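3D 프린터로 뽑은 흰색 물체에 마커 붙이기, 정말 면마다 다 붙여야 하나요?

작성자: 도토리묵

검은 상판에 초록 배경지를 세우고 흰색 출력물을 올려서 쓰고 있습니다. 컵을 엎어 놓은 모양의 원뿔대가 하나, 육각기둥 위에 공을 얹은 받침이 하나 있고, 가운데에는 마커 네 개를 두 줄로 인쇄한 종이를 깔았습니다.

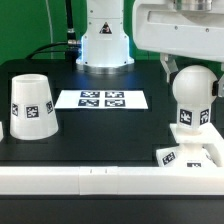 문제는 마커를 얼마나 붙여야 하느냐입니다. 동호회 게시판에 물었더니 다들 "많을수록 좋다"고만 합니다. 저는 이 말을 잘 못 믿겠습니다. 원뿔대는 옆면이 굽어 있으니 종이 마커를 감으면 모양이 휘잖아요. 휜 마커를 여러 개 붙이는 게 평평한 마커 하나보다 낫다는 근거를 본 적이 없습니다. 받침 쪽은 기둥 면에도 붙이고 아래 계단 모양 받침의 비스듬한 면에도 붙였는데, 이것도 과한 건 아닌지 모르겠고요.

그리고 바닥 종이요. 테이프로 네 귀퉁이를 붙이라는 분도 있고 아예 상판에 스티커로 박으라는 분도 있는데, 스티커는 나중에 떼면 자국이 남을까 봐 싫습니다. Nikmont 무광 라벨지를 추천받았지만 판매 페이지에 있는 "반사 제로"라는 문구는 솔직히 광고 같고요. 써 보신 분 계신가요?

Behrouz Dehghan

"많을수록 좋다"는 반만 맞습니다. 물체를 돌려 놓아도 카메라에서 최소 하나는 거의 정면으로 보여야 하니 둘레에 여러 개를 두는 것까지는 이유가 있습니다. 그 이상은 저도 회의적입니다. 비스듬히 보이는 마커는 검출은 되는데 각도 값이 프레임마다 튀는 일이 흔하고, 그걸 그대로 평균에 넣으면 오히려 결과가 나빠집니다.

굽은 면 걱정은 타당합니다. 저라면 원뿔대를 다시 출력하면서 마커 자리만 평평하게 깎겠습니다. 제 것은 한 변이 40mm인 평면을 냈고 모서리는 그냥 각지게 뒀습니다. 육각기둥은 원래 면이 평평하니 손댈 필요 없습니다. 비스듬한 받침 면도 위에서 내려다보는 카메라라면 오히려 잘 보이는 자리라 남겨 두세요.

하나 더. 흰 물체에 마커를 붙일 때는 검은 테두리 바깥의 흰 여백이 물체 색과 이어지니 여백을 조금 줄여도 된다고들 하는데, 물체 모서리까지 바짝 붙이면 바로 뒤가 검은 상판이라 테두리 구분이 안 됩니다. 저는 이걸로 저녁 한나절을 날렸습니다.

Nikmont 라벨지는 써 봤습니다. 무광이긴 해도 반사 제로는 아닙니다. 조명을 낮은 각도로 비추면 검은 부분이 회색으로 뜹니다. 토너로 인쇄하면 토너 자체가 번들거리니 종이 탓만 할 것도 아닙니다.

콩나물국밥

그냥 다 붙이세요 ㅎㅎ 저는 7개 붙였는데 잘 됩니다. 바닥 종이는 풀로 붙였어요.

Toshio Murakami

윗분은 "잘 된다"가 무슨 뜻인지 안 적으셔서 참고하기 어렵네요. 인식이 된다는 건지, 위치가 맞는다는 건지요.

바닥 종이만 답하겠습니다. 귀퉁이 테이프는 권하지 않습니다. 습한 날 종이가 울면 가운데가 뜹니다. 얇은 알루미늄판이나 아크릴판에 종이를 전면으로 붙이고, 그 판을 상판에 양면테이프로 고정하세요. 떼어 낼 때도 판만 떼면 됩니다. 붙인 뒤에는 상판에 연필이나 흰 색연필로 판의 윤곽을 그려 두세요. 누가 밀었는지 바로 알 수 있습니다.

인쇄 크기도 꼭 자로 재 보시길. 인쇄 창에서 "용지에 맞춤"이 켜져 있으면 조금 줄어서 나오는데 눈으로는 모릅니다. 저는 Hovon 프린터를 쓰는데 배율을 100%로 해 놔도 세로가 미세하게 짧습니다. 제조사 설명은 오차 범위라는데 저는 안 믿고, 잰 값을 설정에 넣습니다.

도토리묵

답변 감사합니다. 원뿔대는 평면을 내서 다시 뽑아 보겠습니다. 다만 판에 붙이면 두께만큼 바닥 마커가 상판보다 높아지는데, 그 높이는 따로 빼 줘야 하는 거죠?

Toshio Murakami

네, 빼야 합니다. 판 두께도 표기를 믿지 말고 캘리퍼스로 재세요. 양면테이프까지 붙인 상태로요.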